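Leave the Kitchen Door Where It Is

My town, Nuvdale, has had 19 houses on the market since April, and I have walked through most of them. My wife and I are looking for something smaller. In nearly every one, the wall between the kitchen and the living room is gone. The listings call this "opened up." I think many of these houses were better before.

I understand why people do it. A dark kitchen at the back of a house is no pleasure to stand in for two hours. Parents want to see small children while they cook. Those are fair reasons, and in some houses the wall should come down.

But a wall does work that people stop noticing. It holds in the smell of onions. It lets one person run the dishwasher while another listens to the news. It gives you a place to hang a shelf, and a corner to put a chair in. Our neighbor Indira Krishnan took hers out four years ago and now eats dinner with the television off, the fan off and the dishwasher waiting until bedtime. She likes the light. She misses the quiet.

What an open room costs

The price of demolition is the part people plan for. Indira's contractor, a small firm over in Toddale, charged her 2000 dollars for the wall itself. Then came 1375 more to patch the floor, where the old boards on one side ran a different way from the boards on the other. Heating is a cost too, and it comes back every winter. A house with doors lets you warm the room you are in. Once the doors are gone you warm everything, including the stairs.

Furniture is harder as well. A sofa that sat well against a wall now floats in the middle of the floor, and you have to buy a table to go behind it, and then a lamp for the table, and then find somewhere to plug in the lamp.

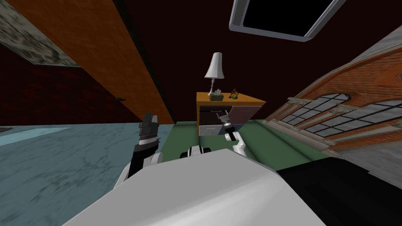
Rooms with one job

Anil Annamalai, who taught shop at the high school in Hermont when I was a student there, used to say that a bench used for everything is never clear. I think of that when I see a kitchen island covered with mail, homework and a laptop charger. The old dining room took all of that. You could shut the door on it when company came.

I would ask anyone planning to knock through to wait a year first. Paint the kitchen a lighter color. Put in a better bulb. Take the door off its hinges and store it in the basement – you can put it back in ten minutes, and you will learn how much noise and steam you can live with. If you still want the wall gone after a winter of that, go ahead and call the contractor.

We made an offer last month on a narrow brick house on Rai Street. It has five small rooms downstairs, counting the pantry, and every one of them has a door. The agent apologized for the layout twice before we reached the kitchen.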